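Home | Projects | Student Reports | Partners | Contact

Reading Aloud in Pairs: Report on a School Counseling Project

This report presents our project in the Radebe primary school, where children who are shy or often absent meet an older student two times each week to read together. The idea was taken from the counseling course of our second year. We wanted to know if a calm reading hour can help a child to speak more in class and to come to school with less worry.

The project is called Girkeo. It began in June with a training of 2 days for the student readers. In the training we learned how to listen, how to wait for an answer, and when to inform the school counselor. We did not give therapy ourselves, and this was explained to the parents in a letter.

In the first term 12 children took part. Each meeting had a fixed order: a short greeting, a free choice of book, reading in turns, and a few minutes to talk about the story or about something else. The children liked the free choice most. Some of them took the same book for many weeks, and at first we thought this was a problem.
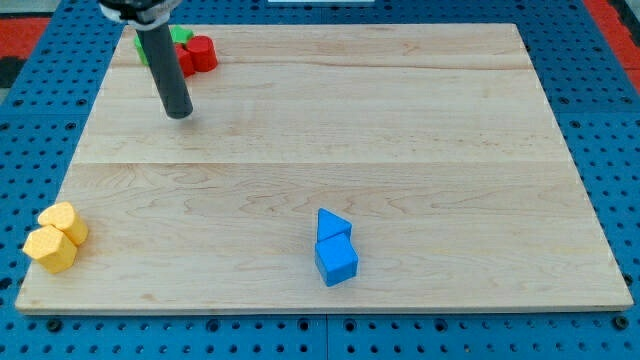 Our supervisor advised us to let them continue, so we did. A child who knows the story already can read with a stronger voice, and the talk after it becomes longer. We wrote this change in our notes for several children, but our notes were not all made in the same way, so we compare them with caution.

For the parents we prepared a questionnaire with help from the Flinosetti family center. Of the forms we gave out, 70 percent came back. Most parents wrote that the child speaks about the reading hour at home. A few wrote that the hour is too late in the afternoon, and we will move it.

The costs were small. We spent 300 dollars on books, and the room was free of charge. For the next term we would like to use one common form for notes and to ask the teachers for attendance records from the beginning. The final version of the form must be ready on 2nd March.

Related reports
- Trirkeo: Homework Help for New Families
- Playground Mediators, First Results
- How Teachers Record Attendance
- Training Student Readers: Materials and Plan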